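Clornix Indoor Navigation Toolkit

Mapping, planning and simulated test rooms for small indoor robots

Clornix is the software we use to get a mobile base from one room to the next without bumping the furniture. It takes camera images and wheel odometry, builds a floor map, and plans a path that can be followed on modest onboard hardware. It runs the same way in simulation as it does on a real base, so you can change a setting at your desk and try it before anything moves.

What you get
Mapper and path planner
Goal finder (send the base to a named object, such as a chair or a plant)
Log viewer with step-by-step playback
Flirkari room pack, 32 furnished indoor layouts
Licence for 2 workstations

Requirements
Linux workstation, 32 GB memory, recent graphics card. Camera input at 10 frames per second or better.

Working with the room pack
Each layout loads with its own wall colours and floor finishes. Start with the object goal task if you are new to this. Set a target, pick a start point and let the planner run.

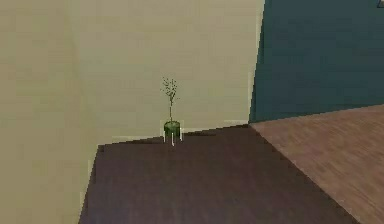

Runs stop at 400 steps by default. You can raise the limit in the task file, but check the log first. A base that is still turning on the spot near the end usually has its turn angle set too coarse.

Colour thresholds for the floor segmenter are saved per layout. If you edit a room, run the calibration again.

Support
Setup questions go to Ebuka Etim. For licence renewals and extra workstations, ask for Yakubu Bashir. The next room pack is planned for December.

Page updated June 29, 2026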